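Salt-Preserved Lemons at Home

My first jar of preserved lemons came from the Porside market and cost more than my lunch. I loved it, finished it way too fast, and then found out that the stuff is just lemons, salt and waiting. I've been making my own every December since, when lemons get cheap in Gadholm, and I'm a little bit obsessed (ask anyone who has been handed a jar by me at a party).

What you need

Lemons, unwaxed if you can get them. Small ones with thin skins are best. You want enough to pack the jar tight, plus a few more for juice.
178 grams of coarse salt, with no iodine added. I use Kavora because it's what the corner store has.
A clean glass jar with a lid. Mine holds 956 ml and came with olives in it.
A bay leaf, if you like that kind of thing.

If your lemons are waxed, pour hot water over them and give them a good scrub with a brush. You're going to eat the peel, so take your time here. Then dry them really well.

Get everything out before you start cutting. Salt and lemon juice on your fingers while you dig through a drawer for a spoon is no fun, especially if you have a paper cut.
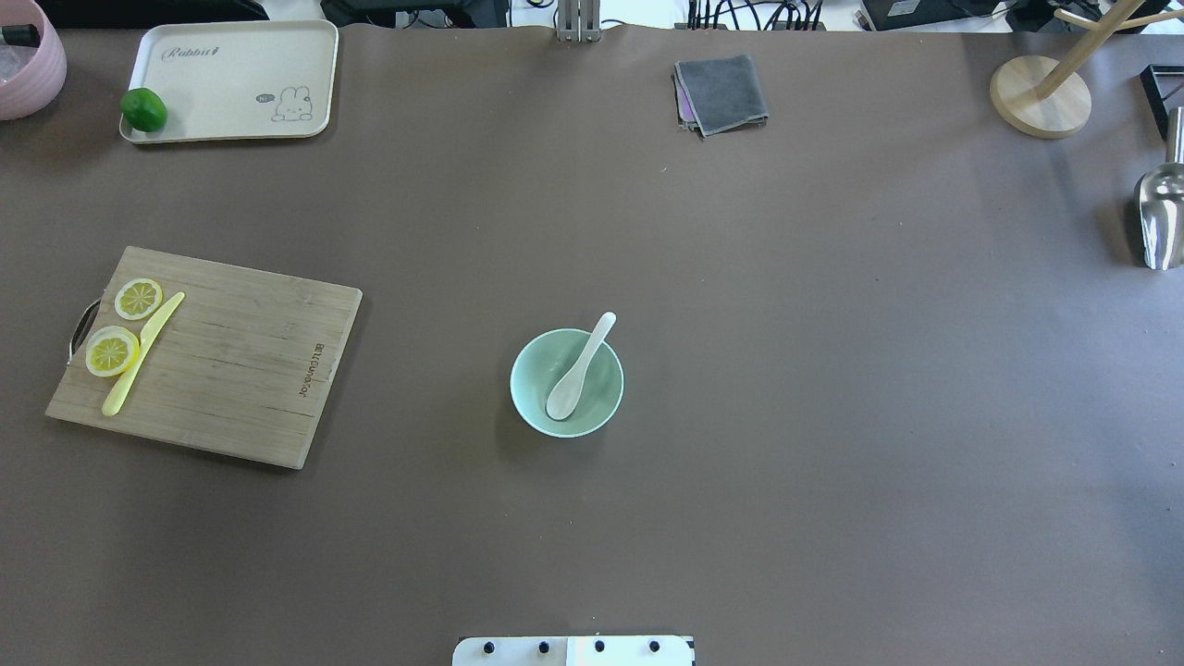 Radka Babić wrote in to say that she skips the bowl and salts her lemons right in the jar: "You lose less juice, and there's one less thing to wash. Just put a layer of salt on the bottom first." I tried it her way with my last batch and it does work fine, though I still like a bowl for the first few because I'm messy.

Cutting and salting

Trim off the little stem end. Stand each lemon up and cut down as if you were going to quarter it, but stop before you get to the bottom, so it opens like a flower. Flick out any seeds you can see. If you miss some, don't worry about it.

Now pack salt into the cuts. More than feels right! Close the lemon back up with your hand, push it into the jar, and press down hard so the juice starts to run. Keep going until the jar is full, with a sprinkle of salt between lemons – I use up whatever is left on top.

Let it sit for 15 minutes, then press again. You'll find room for one more lemon in there, I promise.

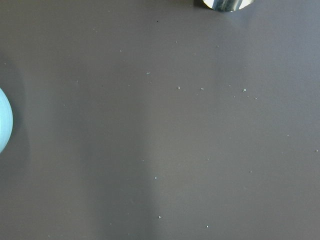

Plenty of elbow room.

Squeeze your extra lemons and pour in the juice until everything is covered. Fruit that sticks out above the liquid is where mold likes to start, so top it up generously. If they keep floating, wedge a piece of peel across the top under the shoulders of the jar.

Put the lid on and leave the jar somewhere cool and out of the sun. Turn it over once a day for the first week and open it now and then to let any gas out. Put a saucer under it. I ruined a shelf liner learning that one.

The quick version, with slices

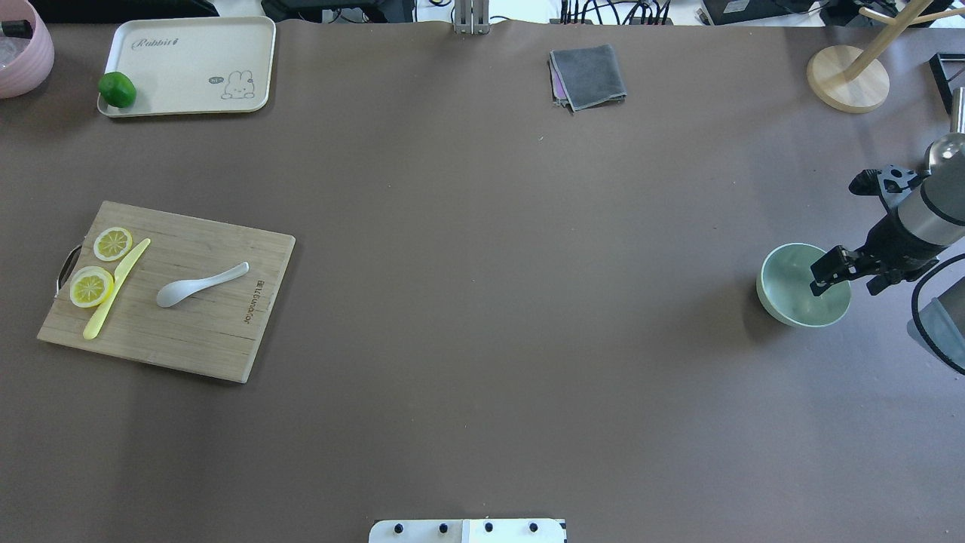

Quick version added in December

For people who can't wait, slices are the way to go. Cut them thin, toss them with salt and a small spoonful of sugar, and pack them in a little jar with lemon juice to cover. They're ready after 3 days in the fridge. The flavor is sharper and the peel has more chew, so I'd save these for sandwiches and grain salads. Eat them within a week or so.

Are they done yet?

Whole lemons take me a month, sometimes longer. You're looking for peel that's soft all the way through and juice that has gone thick and a bit syrupy. Once they're there, move the jar to the fridge and always use a clean fork to fish one out. If you see fuzzy mold or it smells off, toss the whole thing and start over.
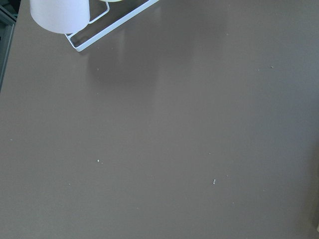 Last updated: 09/02/2024

Using them up

Rinse a piece under the tap, scrape away the pulp, and chop the peel small. I put it in chicken stew, in lentils, and mashed into butter for fish. Go easy on any other salt until you've tasted. The pulp is good too, blended into a dressing with olive oil and a bit of honey.

Gareth Catterall stirs the brine into potato salad, a spoonful at a time, and I've stolen that idea for good. If you have a favorite use, leave it in the comments – I still have most of a jar to get through.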